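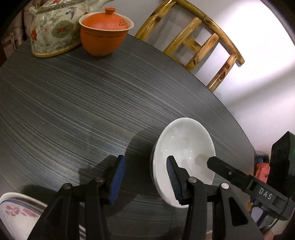 Plurico adds paired hand-held gripper kit to its data recording range

Print this page | E-mail this page

Plurico has opened orders for Skakaren, a kit of two hand-held grippers for recording manual tasks that are later used to train robot arms. The operator holds one gripper in each hand and does the work at normal speed. No robot is needed at the recording site.

The kit is aimed at research groups and integrators working on table clearing, tea service and similar household jobs, where the objects are glazed, rounded and easily chipped. A typical session is run at an ordinary table with a teapot, a lidded tea bowl and white ceramic bowls. The gripper with ribbed blue pads on its two hinged jaws works alongside a second, slim-fingered device, so that one hand can approach a bowl from the front while the other comes to its rim from the side.

'Thin porcelain is a poor target for a stiff jaw,' said Siv Torvik, product manager for Skakaren at Plurico. 'Customers told us they were spending more time on replacing pads and repeating takes than on recording. We have made the pads a user-changeable part – the operator can swap one at the bench without sending the unit back.'

Recordings are stored with a shared time base for both hands and are checked in Cimis, Plurico's desktop software. Cimis flags takes in which one hand has lost tracking and lets the user trim or reject them before export. Export to Tudose, the company's training service, is optional and is charged separately.

During the trial period, one operator completed 800 takes of bowl and teapot handling, of which 712 were accepted in Cimis without trimming. The remaining takes were trimmed or recorded again. Plurico will supply the task list and the acceptance rules to customers on request.

Skakaren is priced at 1025 euros per kit, which covers 2 grippers, cables, spare pads and a single-seat Cimis licence. Deliveries begin in February. Existing Cimis users can order the hardware alone.

Technical and sales enquiries should be sent to the Plurico product desk, marked 'Skakaren'.

Shares: 2 | Comments: 0

This site uses cookies to measure visits. Accept | Manage settings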